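Phone stand

From the Kimgate Household Encyclopedia, the free reference to everyday things

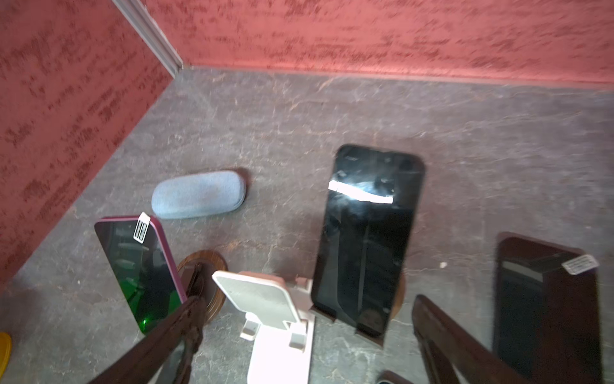

A folding white plastic phone stand on a marble-patterned surface, with three smartphones and a glasses case nearby.

A phone stand is a small support that holds a mobile phone at an angle, so that the screen can be seen or used without anyone having to hold it. Stands are found on desks, kitchen counters, bedside tables and shop counters, and they are among the most cheerfully varied of all small household objects. A stand can be a sheet of bent wire, a slotted block of wood, a hinged plastic frame or a scrap of folded cardboard, and all of them do the job surprisingly well.

Parts

Most stands have three working parts. The backrest takes the weight of the phone and sets its angle. The lip, sometimes called the ledge or toe, stops the phone from sliding forward. The base keeps everything from tipping over, and is usually the heaviest or widest part. In folding models a hinged arm joins the backrest to the base - this is the part that wears out first, and also the part that makes the stand such a pleasure to use, as one object can serve for reading, typing and video calls.

Rubber pads are often added to the lip and the underside. On smooth surfaces such as polished stone, tile or glass they make a real difference.

Types

Fixed stands have no moving parts. They are cut, cast or bent in one piece and hold the phone at a single angle. Wooden ones are popular with home woodworkers, and a slot cut across a small offcut is a lovely first project for a beginner.

Folding stands collapse flat for a bag or a drawer. The backrest is commonly a plain rectangle of plastic or metal, and the arm may click into set positions or stay put through friction alone. A good friction hinge can be moved with one hand and still hold a large phone when the screen is tapped.

Disc stands use a round upright or a round foot, often in wood, and are valued as much for their looks as for their use. Many double as coasters or display pieces.

Dock stands hold the phone in a fitted holder at the bottom edge, sometimes with an opening for a charging cable. They suit a phone that is kept upright in one place for most of the day.

Angle and height

The best angle depends on where the user sits. A phone on a low table needs to lean well back, while one on a high counter can stand almost upright. Glare matters too: a glossy screen picks up lamps and windows very easily, and a small change of tilt will often clear it. A stand that allows a phone to be placed both upright and sideways is handy in the kitchen, where a recipe may be followed by a film.

Choosing and placing a stand

Weight is a useful guide. The Castholm folding stand, a well-liked desk model, weighs 142 grams and opens in 2 positions, with a lip 18 millimeters deep that accepts most phones in their cases. Very light stands travel better but may slide when the screen is touched.

Stands tend to gather company. Glasses cases, keys, earphones and spare phones all end up beside them, and many people simply let the stand mark the spot where such things are kept. Designer Beril Erdem built her Flolonville range on this habit, pairing each stand with a shallow tray for glasses.

Care

Plastic and metal stands can be wiped with a damp cloth. Wooden ones prefer a dry cloth and an occasional drop of oil. A loose hinge can often be tightened with a small screwdriver - a quarter turn is usually plenty.

See also

Book rest
Coaster
Desk tray
Glasses case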